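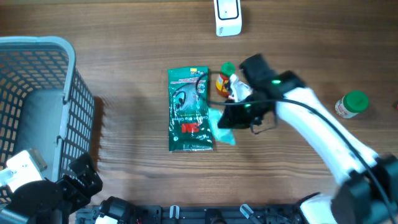

Table set for the sorting task: basket on the left, the 3M glove packet in the middle, green-lidded jars to the right.

4. Setting the table and running your first pick

Okay, arms are bolted down and powered, so now we get to the fun part! I'm writing this the way I run it at Totmont club nights, so if your kit list is a bit different, swap in what you have.

1. Put the basket on the left. Keep it well inside the left arm's reach, and leave yourself room to get a hand in behind it.

2. Lay out your items. I like a mix: a couple of jars standing up, something flat and shiny (the glove packet is great for this), and a crumpled bit of plastic film. The shiny stuff will annoy you, I promise.

3. Check the green lights on the right gripper before you touch the controls. If they're dark, go back to section 3.

4. Look at the cable. Move the right arm slowly through its whole swing and watch where the loop goes.

CAUTION: A loop that droops over your items can snag a jar and drag it off the table. Clip it back toward the arm first. Iddrisu Dogbe lost a full jar of paprika this way in April and we were sweeping for ages.

5. Open Fevgate, load the profile called "calloway_sort" and set the speed to 8. Yes, it goes way higher. Please don't, not on your first night.

6. Set the grip limit to 400 for jars and 197 for film or anything else crumply (those are Fevgate's own units, so don't go hunting for a conversion).

7. Run one pick with your hand on the stop button. If the fingers close on air, lower the approach height by 3 and go again.

Note: Flat packets are hard to lift from the middle. Go for a crinkled edge, and log every miss on the team sheet, even the silly ones!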